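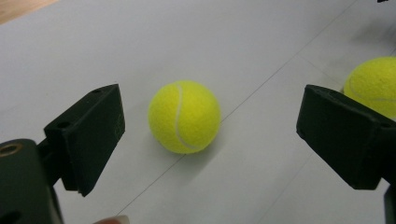
Did So-yul Moon get married in her grandmother's dress?

She wore the jacket from it. The dress underneath was new, made by Ditley, and the veil was borrowed from her older cousin.

I'm starting with that because it's what most of you have asked me since the wedding photos came out, and because at least three sites still have it wrong. The mix-up comes from the first caption that went round, which said "her grandmother's wedding outfit" and left it there. Her grandmother, Myung-ja Ahn, was married in a short cream jacket and a matching long skirt. So-yul talked about the skirt in the October interview she did for the last season of Fluneck. It had been cut down years ago to make a christening gown, so there was no way to wear the whole set. I went back and watched the interview again to be sure. It's near the end, after the part about the horse.

For anyone who doesn't follow the show, So-yul plays the younger sister, and the man she married, Karthik Bepari, wrote most of the second season. They were never very secret about it. They also never did a joint interview, never sold the engagement, and only put up one picture of the ring, which was mostly a picture of a sandwich.

The wedding was in Flukstead, in the little chapel up behind the harbor. The stone over the door says 1784. I've been there once, on a wet bus trip with my sister, and I remember it being much smaller than it looks in pictures. There were 53 guests. That number is from Karthik's own post, so I trust it more than the "hundreds" I've seen elsewhere. You couldn't get hundreds in there if you took the pews out.

Now the dress. Ditley kept it very plain, with a high waist, no train to speak of and sleeves that stop just under the elbow so the jacket cuffs would sit over them. The jacket is a slightly darker cream than the dress. Some people have called this a mistake. I don't think it is. Old silk goes that color, and if they had dyed the new dress to match, you'd have had a whole outfit that looked a bit like weak tea. The buttons were replaced. Soo-ah Bae, who did the alterations, wrote a long post about them, and she says only two of the originals were sound enough to use. She put those at the top and had copies made for the rest.

I liked that post a lot more than most of the coverage. She goes through how she let out the shoulders and where the spare fabric came from (the inside hem), and there's a good bit about steaming old lining without marking the front. She didn't say what any of it cost, so the figures going around are guesses.

The veil belonged to Bo-ram Byun, the cousin. She wore it at her own wedding, eight years ago, and she was matron of honor at this one. If you put the two sets of photos side by side you can see it has been shortened. Bo-ram seemed fine with it in the comments. She wrote "mine was always too long, I stood on it twice," and that should have been the end of it, but there were 2401 comments under the picture when I last looked and a good many were still arguing on her behalf.

A few smaller things I was asked.

The shoes were flat. The path up to the chapel is cobbled and steep.

The flowers were sweet peas and something green I couldn't identify. One reader says it was mint. I can't tell from the photos.

The cake was by Woo, the bakery near the Fluneck studio, the same one that made the wrap party cake. It was lemon.

Her grandmother was there, in the front row in the dark blue coat. She's the one laughing in the photo where everyone else is looking at the door. Several sites have labeled her as Karthik's aunt.

I don't know where they went on honeymoon, and I'm not going to guess. I had two emails giving me the name of a hotel and I deleted both. They put up their own pictures when they want to, and I'd like to wait for those.

One correction to my own post from before the wedding. I said Ditley had also made the dress for the season one finale. That was wrong – it came from the show's own costume department and Ditley only lent the belt. I've fixed it there too, with a note dated 07/09/2021 so you can see what changed.

Next post will be the Fluneck rewatch, starting with the second season. I've got as far as the ferry episode and have a lot of notes on the coats.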